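Trelinow Help Desk
Ticket 4468: Shared drive drops off at the Mendasham office
Opened 6/9/18
Status: Closed (see last entry)
Priority: Normal, raised to High, lowered to Normal, raised to High by someone in Accounts

Entry 1
User reports that the P: drive "goes away and comes back." Asked when. User says "when I need it." Asked for a screenshot of the error. Received a screenshot of the desktop wallpaper, which is a nice one.

Entry 2
Got the real error on the phone: network path not found. It lasts a minute or two and then everything is fine again, so by the time I remote in there is nothing to see and I look like I'm calling the user a liar. Pinged the file server from here for an hour. No drops. Closed as resolved.

Entry 3
Reopened by user, in capitals.

Entry 4
Things checked so far, all of them fine:
Power saving on the network adapter. Was on, turned it off, no change.
Offline files. Off.
Mapped drive timeout. Set so it never disconnects.
DNS on the client. Points where it should.
Antivirus. Paused for a morning. Drive dropped twice anyway.
Also replaced the patch cable under the desk. The old one had been run over by a chair so many times it was basically ribbon. Felt sure that was it. It was not.

Entry 5
Asked whether it could be the memory in the file server, as that was last year's problem. Ran the full memory test overnight. Passed. I'd have been happier with a failure at this point. 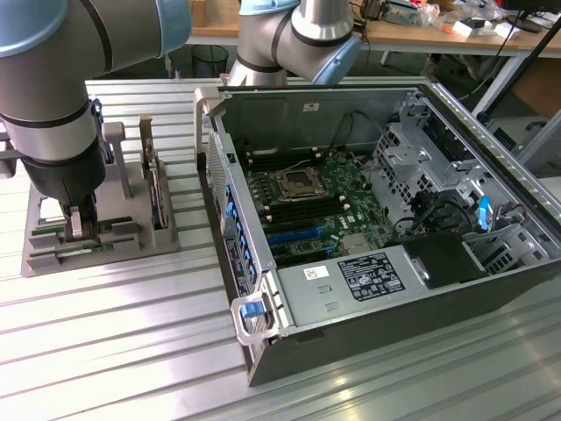 Board held upright in the slot, second card in the holder behind.

Entry 6
Went through the server event log properly this time, with coffee. Plenty of warnings about a printer nobody has owned for years. Nothing from the disks and nothing from the file service. The one interesting item is that the server's network link goes down and comes back several times a day, always during office hours. It never happens at night, which explains why my overnight tests keep telling me what a great job I'm doing.

Entry 7
Moved the server to a different port on the switch. Link still drops. Moved it back. Swapped the cable between switch and server for a new one out of the bag. Link still drops. Put the old one back because I'd like to change one thing at a time, as the manual says and as I have never once done before this ticket.

Entry 8
Accounts would like it known that they lost 50 lines of a spreadsheet this morning. Told them about saving. This was not received as I had hoped. Previous versions had a copy from breakfast time, so 46 of the lines are back. The other 4 they are retyping in a way I can hear over the phone.

Entry 9
Ran the long self-test on both data disks, mostly so I can stop being asked whether I've checked the disks. No reallocated sectors, no pending sectors, no errors logged. Free space is 500 GB. If the disks were the problem, all of this would look a lot worse, and the link light on the switch wouldn't care either way.

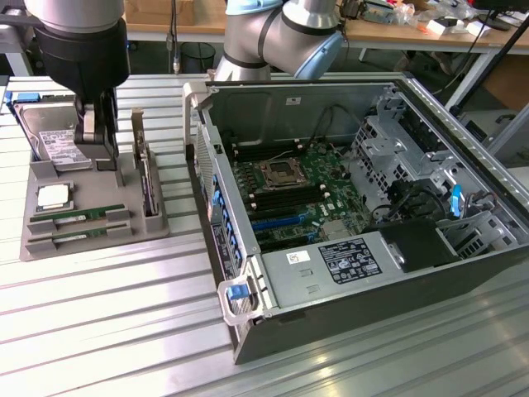
Hạnh Đồng: Leave the disks alone. Is the switch still plugged into the power strip in the kitchen closet? That strip has a wall switch, and it's the one people hit when they want the light over the microwave.

Entry 10
It is still plugged into the power strip in the kitchen closet.

Entry 11
Matched the link drops against the Mendasham lunch schedule. First drop of the day is coffee, then there's a cluster at noon, then one at three when someone has soup. The switch takes a minute or two to start up again, same as the outage. Ports, cables, memory and disks are all cleared of suspicion and I have apologized to the chair.

Entry 12
Moved the switch to the outlet behind the rack. Put tape over the wall switch. Received a complaint that the microwave light no longer works. Opened a separate ticket for that and assigned it to Facilities.

Entry 13
No drops in two working days. User confirms the P: drive is "fine, I guess." Closed.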